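Metal trays, baking tins and the tricks people swear by

I have been sent a lot of cleaning tips over the years and I have tried most of them, usually with my teeth gritted. The ones about metal trays are the worst. Every magazine seems to print the same list, and I doubt anyone who wrote it has had to scrub a flan tin on a cold night.

Take foil and bicarb. You line the sink with foil, add hot water and bicarbonate of soda, and the tarnish is meant to jump off. On real silver plate it does work, after a fashion. It smells of eggs and it leaves the piece looking flat, with the dark bits gone from the pattern where you rather wanted them. On stainless steel it does nothing at all, and stainless is what most of us own. I gave it 40 minutes on a serving tray from the market in Flomley and got a clean sink.

Vinegar is another. It shifts limescale, I'll grant that. A wipe with white vinegar on a soft cloth, then a rinse and a dry, will take off those chalky rings left by hard water. It will not remove burnt fat, whatever your aunt says, and leaving it on aluminium overnight gives you grey patches that never come out.

Ketchup I tried once. It is weak vinegar with sugar in it, at a higher price.

What I use on a tray for the table is washing-up liquid, water as hot as my hands will stand, and a tea towel straight afterwards. Most of the marks people complain about are water left to dry on its own. If the tray has a brushed finish, rub along the lines. Rubbing across them is how you get the cloudy look, and no paste sold in a tube will put it right.
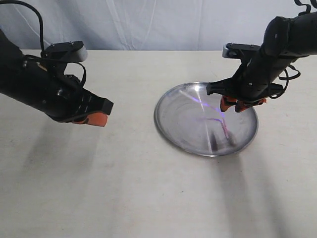
Pastes, then. I have a half-used tub of Pullwood metal cream under the sink and a newer bottle of Ereck, and I can't tell the results apart. Both brought up a shine that lasted four days. Both needed more rubbing than the label lets on. If you enjoy polishing, buy whichever is cheaper. If you don't, put the tray away in a cotton bag, out of the steam, and it will stay decent for months.

Burnt baking tins are a different job. Fill the tin with hot water and a spoonful of soda crystals and leave it for the evening. Scrape with a wooden spatula. Do it again if you must. Keep soda crystals off aluminium and off anything non-stick, and wear gloves, as it is harsh stuff. I am told a dishwasher tablet rubbed on the stain does the same. It did take off some of the brown, along with a fair bit of the skin on my thumb.

Some trays should be left dark. An old baking sheet browns the bottoms of things better than a shiny one, and I wouldn't waste a September afternoon getting mine back to silver.

A word on those magic sponges. They are a very fine abrasive. On a mirror finish they leave a haze you'll see every time the light is on. I used one on an Oshima cake stand and have regretted it since.

Storage matters more than any of this. Trays stacked bare will scratch each other, so slip a sheet of kitchen paper between them. Stand big ones on edge if the cupboard allows. Don't leave lemon slices, salt or olives sitting on metal after the guests have gone, as salt will pit even good stainless given long enough.

Last updated 27/01/2021

We use cookies to remember your settings and count visits. By carrying on you agree to this. Accept | Find out more

Contact | Privacy | © Flomley Household Notes | Back to top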